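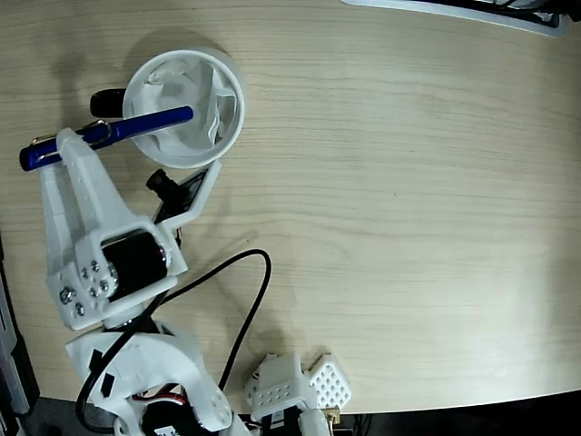
Surkness list member, replying to all:

I read the reserve fund section twice and I still can't find where the money goes after it leaves the reserve fund. It goes out on page 44 under "transfers" and it comes back in on page 2 as "available resources." If my household worked this way I'd be rich by supper.

On 2022-12-28, the list moderator wrote:
> The draft budget for the Surkness water district is up on the district
> site. Comments close at the end of January. The short version is that
> the district wants to pay off the Plosuveck pipeline loan early, out of
> the reserve, and hold rates flat for a year. Staff say this saves
> interest. Please read before posting.

I did read before posting, which may be a first for this list, so a few things.

The early payoff sounds fine. Debt is bad, paying it is good, everybody gets a warm feeling. But the Plosuveck loan is the cheapest money the district has ever borrowed. The Gosling bond, the one for the treatment plant, carries a higher rate and has years left on it, and the draft leaves it alone. I asked the front desk why and was told the Gosling bond "can't be called yet." Fair enough. Then keep the cash until it can. I'd at least like to see the two side by side in one table, with the call date printed where a person could find it.

Second, the flat rate. The draft says the average bill stays at 70 dollars. It also moves the meter charge off the bill and onto a separate notice that goes out twice a year. So the bill stays flat in the sense that my weight stays flat if I take one leg off the scale.

Third, there's a line for 4000 dollars to Namura for "budget presentation support." I have now seen the presentation. It has a pie chart in which every slice is a slightly different shade of teal. I'd like to know if that was the support or if more is on the way.

> Staff say this saves interest.

It does, and the draft gives the amount saved. What it leaves out is what the reserve earns sitting where it is, and you need to subtract one from the other before anyone gets to use the word "saves." My guess is there's still something left over, just not enough for a paragraph in bold.

I'm not against the budget. The hydrant schedule is finally in there, and the payroll pages add up, because I added them. I'd just like the reserve policy to say how low the fund can go before somebody has to stop and ask us. Right now it says "a prudent level," and I've met some of the people who would be deciding what's prudent.

If anyone else is sending comments, the form times out while you type and eats the whole thing. Write it somewhere else first and paste it in. Mine is going by regular mail.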